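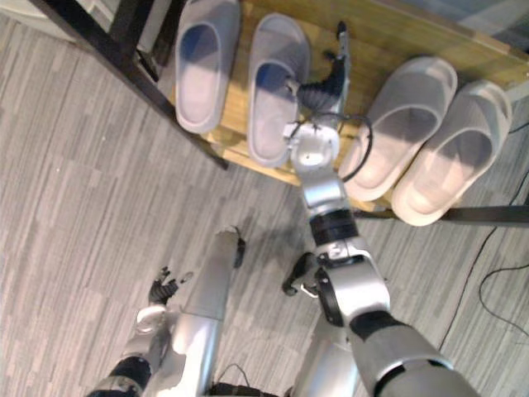

Chapter 6
Footwear and the Entry Area

Key terms
entry area, indoor footwear, house pair, open shelf, pair line, heel line, drying tray, turnover, stray

What you will learn
After studying this chapter you should be able to:
Plan a place for indoor and outdoor footwear in a small home or guest house.
Set slippers out in pairs so that a guest can step into them without bending down.
Choose between an open shelf, a closed cabinet and a floor mat.
Clean slides and slippers made of molded foam, cloth and felt.
Write a short footwear routine that another person can follow.

Before you begin
Look again at the section on floor coverings in Chapter 4. You will need the difference between cut pile and loop pile, and you will need to know which way the lines run in a striped or ribbed carpet. Have your room plan from the Chapter 5 exercise at hand.

6.1 Why footwear gets its own chapter

Most books on household management give shoes a paragraph under "hallways." Students who go on to work in guest houses find out quickly that a paragraph is too short. Footwear is handled several times a day by people who are tired, carrying bags, or on their way somewhere else. It brings in most of the grit that ends up in the carpet. It is also one of the first things a visitor sees after the door opens.

The Akande guest house, which we use as a case in several chapters, is a good place to start. It has a front door that opens onto a short hall, a carpeted sitting room beyond it, and no closet. When Ese Fashola took over the running of the house in July, outdoor shoes were kept under the stairs and the house slippers were in a basket by the kitchen. Guests took off their shoes at the door, walked through the sitting room in their socks, and asked where the slippers were. Some gave up and put their shoes back on.

She moved the slippers first. They went onto a low shelf at the edge of the carpet, in pairs, where a guest coming in from the hall would reach them before anything else. The basket was kept for strays, meaning any single slipper whose partner could not be found at the evening round. The shoes stayed under the stairs for another season. Her notes from that time show that the carpet at the hall end needed a full shampoo less often after the change, and that the questions about slippers stopped.

We will return to the under-stairs shoes in 6.7.

6.2 The low shelf

A low shelf is any raised surface that holds footwear below knee height. It can be a single board on a metal frame, a slatted platform, a bench with space beneath it, or a step. The raised surface does two jobs. It keeps soles off the carpet, and it marks a line that people can see, so that they know where to put things back.

Wood is a common choice for the top. A pale board shows dirt early, which many housekeepers prefer, and it can be wiped down with a damp cloth and a drop of dish soap. Slatted tops let air reach the soles and let grit fall through, but the grit then has to be vacuumed from underneath. If you use slats, check that the gaps are narrower than the heel of your smallest slipper. Children's sizes tip into wide gaps and end up on their sides.

The depth of the board matters more than its length. Measure the longest pair the shelf will hold and make the board at least that deep. In small halls this is not always possible. A board with a depth of 30 centimeters will take most adult slides whole. On a narrower board the heels stick out past the front edge, and each passing foot or vacuum hose knocks them askew. Heels that hang over a little do no harm in a private home. In a guest house they add work to every round.

The shelf should not move when someone leans on it. Guests put a hand down, or sit, whether or not the shelf was meant as a seat. On carpet, narrow metal feet sink into the pile and the frame can settle unevenly. Put the shelf in place, load it, leave it overnight, and check it with a level the next day. Felt pads do nothing on carpet. Use flat plastic cups under the feet if the marks bother you.

6.3 Pairs and lines

Two slippers that belong together are set side by side with their inner edges nearly touching. Leave a clear gap before the next pair. The gap tells the eye where one pair stops and the other begins, and it matters most when every pair in the house is the same color and shape. Four identical gray slides pushed together in a row look like a row of singles, and guests will take a left and a left.

Toes point away from the person who will wear them. A guest walking up to the shelf should be able to lift a pair down, or step into it on a low platform, without turning it around. This means that the heels face the room. Line up the heels and let the toes fall where they will. Sizes differ, and a straight heel line looks tidy from standing height even when the toes are uneven. 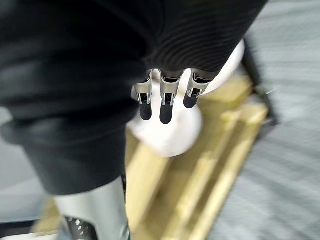 When you straighten a pair, move one slipper at a time and leave the other as your guide. Take hold of the strap or the side of the sole. Pushing from the heel tends to swing the toe outward, and on a smooth board the slipper will slide farther than you meant it to. Molded foam is light and turns easily. Felt drags and has to be lifted.

A pair that sits at an angle is usually a sign that someone put it back in a hurry. Check the insides of both before you straighten them. Small stones collect under the strap, and a damp footbed should go to the drying tray.

6.4 How many pairs

Provide one house pair for each bed and half as many again as spares. A house with 20 beds therefore needs 30 pairs. Large establishments work from turnover instead. The Pondero hostel keeps 100 pairs in rotation and has 50 on its shelves at any one time, with the other half being washed, dried or rested. Resting is often skipped. Foam recovers its shape if it is left unworn for a day after washing, and the pairs last longer.

Mark the size on the sole with a paint pen, in figures large enough to read without glasses. If you write inside the strap, the number wears off within weeks.

6.5 Open shelf or closed cabinet

Closed cabinets hide mismatched footwear and keep off dust. They also hold moisture and odor, and guests do not open doors they are unsure about. The Druklow cabinet, which students will see in older boarding houses, has tilting drawers that hold shoes upright. It saves floor space, but slides with thick soles jam in it.

Our advice is to use an open shelf for indoor footwear and a ventilated cabinet for outdoor shoes. Where there is room for only one, use the open shelf and be strict about the evening round.

Practice task 6A

Work with a partner. You need a low shelf or a sturdy board, several pairs of slippers of mixed sizes, and a tape measure.

1. Measure the depth of the board and the length of the longest slipper. Write both down.
2. Set out the pairs with an even gap between them and a straight heel line.
3. Have your partner walk up, put on one pair, walk to the far wall, and put the pair back in the usual way, with no special care.
4. Note what changed - the angle, the gap, the heel line.
5. Straighten the pair. Repeat with a narrower board if you have one.

Keep your notes. You will use them in 6.6 to write a routine card for the Urar house, whose floor plan is on page 47.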